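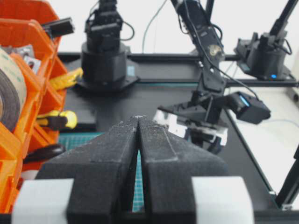

Let the Club Finish One Job

Our school robotics club meets in the back half of the Zincombe shop room, and for most of the year it gets ready for other people's contests. I help run it, and I think we should enter fewer of them.

Last season the students entered three. Each had its own rules, its own field and its own list of parts. They would get a gripper to pick up a block, and the next week the block was a ring and the code went in a folder. By the end they could rush. Very few of them could say why an arm missed.

Since August a group of 6 students has worked on one task, which is sorting hardware into bins for the shop. We call it the Kindwood project, after the street the school is on. It has no score and no trophy. The arms share a table with a cutting mat, and the bins hold things the shop uses, like tape and small metal brackets.

The work is slow. One student spent 15 sessions on how the fingers close. I would have told her to move on after three, and I would have been wrong. She now keeps a notebook of every grip that failed, and the younger students read it before they touch the controller.

Parents ask about college applications, and a medal from the Pludness meet is easy to list. I understand that. But a student who can explain one machine in detail has something to talk about in an interview too.

I don't want to drop contests completely. The Tang Cup is close by and cheap to enter, and the students like seeing what other schools build. One a year is enough. The rest of the calendar should go to a job they can stay with until it works, or until they know exactly what is stopping it.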